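Oct 23, 2026
Workshop notebook, podcast room

Long day, but a good one! We finally sat down with the Ebere Iyamu interview, the one where she talks about getting engaged and why she kept it off her pages all summer, and I think it's the best hour we've recorded since June. She laughed a lot (so did I, and you can hear it, sorry) and she was very open about the gossip blogs, which had her married to her co-star in Lirkidthorpe before the second season even aired.

Sound notes, before I forget them. Her mic was fine all the way through. Mine popped on every P for the first 20 minutes, so I moved it off to the side and it settled down. The Setell recorder dropped out once, right in the middle of the story about the ring, and I had to ask her to tell it again. She was lovely about it, though the second telling is a bit flatter, and I'd like to save as much of the first one as we can.

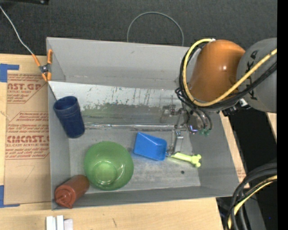 Fatima has the rough cut now and wants to lose the whole part on wardrobe. I'd keep at least 4 minutes of it, especially the bit about the Le Goff coat, and I've told her so twice. We had over 300 listener questions come in and got through very few, so maybe there's a short follow-up in it if Ebere has an evening free.

Still to do: trim the intro, check how to say her fiancé's last name, and send the clip to Flokon for captions on Monday.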